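3.2 Folding on a made bed

Most published folding schemes assume a table. In the households we studied, 27 in all, the bed was the usual place for folding clean clothes, and the scheme was therefore adapted to a soft surface. The bedding was left as the household kept it. Cushions stayed at the head and the top blanket was not replaced by a plain sheet, although a plain ground would have made garment outlines easier to score.

Knitwear was treated as a separate class. A sweater is laid out flat with the neckline towards the pillows, and the first sleeve is brought across the chest before the second is moved. The hem is left alone until both sleeves lie within the width of the body. Figure 4(a) gives the intermediate state for a burgundy knit sweater, with one sleeve across the upper body and the other still extended over the blanket.
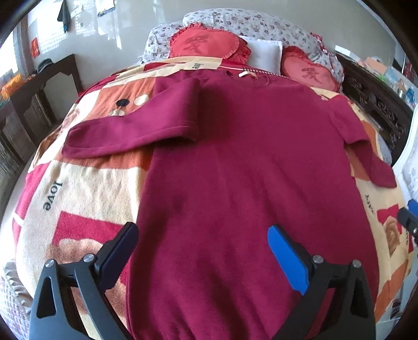 Getsemaní Trujillo objected at the review stage that sleeve-first folding favours thin knits, and that with a heavy rib the two sleeves build a ridge which the later folds cannot flatten. In the Clumard protocol the body is halved lengthwise first and both sleeves are turned in together. We tested the two orders on the same 24 garments. The ridge was present under both, but it lay nearer the centre line with the Clumard order, and the finished stack leaned less. For fine knits we found no difference worth reporting.

The second source of error is the ground itself. A plush or fleece blanket holds a knit in place by friction, which helps while a sleeve is being laid across but hinders any fold that requires the lower layer to slide. It also shifts with the garment when the pull is low and level. Raters were told to judge alignment against the garment's own side seam and to ignore the edges of printed blocks or borders on the blanket, as these are seldom square to the bed. In an earlier round, coded in November, this instruction was missing and 40 folds had to be scored again.

Small and compact items were coded by the state of the cloth alone. Once an item has been reduced to a folded piece that can be held from both sides, as with the maroon cloth in Figure 4(b), its fold history is no longer recoverable from the outer layer, and the entry is marked "folded, order unknown".

Figure 4. Items on the bed: (a) sweater with one sleeve folded across; (b) folded cloth held from both sides.

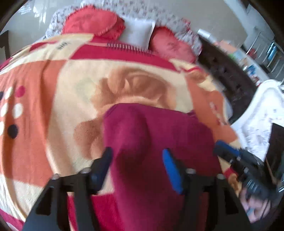 3.3 Scoring of finished stacks

Stacks were scored for height, lean and exposed edges on the Kocabaş scale. Of the 791 folds in the full set, those marked "order unknown" were kept for the stack scores and left out of the comparison of fold orders.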